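Ticket 259 — Fridge, staff kitchen, lower door not sealing
Product: Girkora two-door, dark grey
Status: Reopened by customer

Reopening this. It was closed in February with the note "user advised to close door firmly", which I don't accept as a repair. We know how to shut a fridge.

The fault is the same as before. The lower compartment reads 2 degrees in the evening and 16 by the time the first person comes in. Milk is going off. The upper compartment holds its temperature, so I doubt the suggestion from Sundico that the room is too warm. Both doors are in the same room.

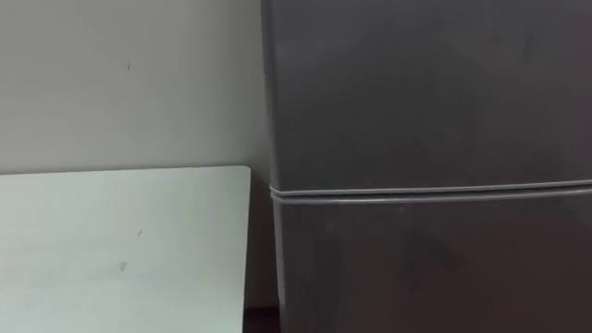
Front of unit, join between upper and lower doors.

The line does sit a touch lower at the left than at the right. Your first reply called this "cosmetic". Maybe it is, but I'd like someone to put a level on it before deciding.

Tried so far:
- Wiped the seals with warm soapy water. No change.
- Paper strip test on the lower door. Grips along the bottom, slides out at the top left.
- Turned the dial down. The upper compartment froze the lettuce, the lower one carried on as before.
- Left it off overnight to defrost, as instructed. Fine for 2 days, then back to 16.

I have not tried the hairdryer on the gasket. The Chambi help page says to do it, the Casuvetti one says never to, and neither of them made this fridge.

Reply from support, 10.40: Please confirm the unit is on a level floor and try the hairdryer method.

Customer, 11.15: Floor checked, it's level. Will not be using a hairdryer until you say in writing that it doesn't affect the warranty. Please send a new lower gasket or an engineer — not the checklist again.

Status: Awaiting parts team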